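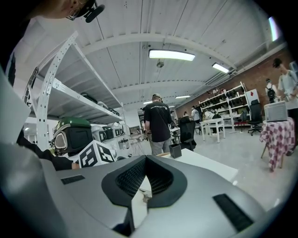 Slide 2: Why I still buy Vetska toffee

Right, quick show of hands, who's tried it? I had my first bag at the Sorkberg shop when I was 11 and I ate the lot on the bus home.

Say a bit about the salted one — it's softer than people expect, so don't keep it in the fridge!

Slide 3: Soltska

Their fudge comes in 300 g boxes now. I like the ginger best, Mum's a rum and raisin person. Pass the samples round (start at the back this time).

Mention the February tin before moving on to liquorice.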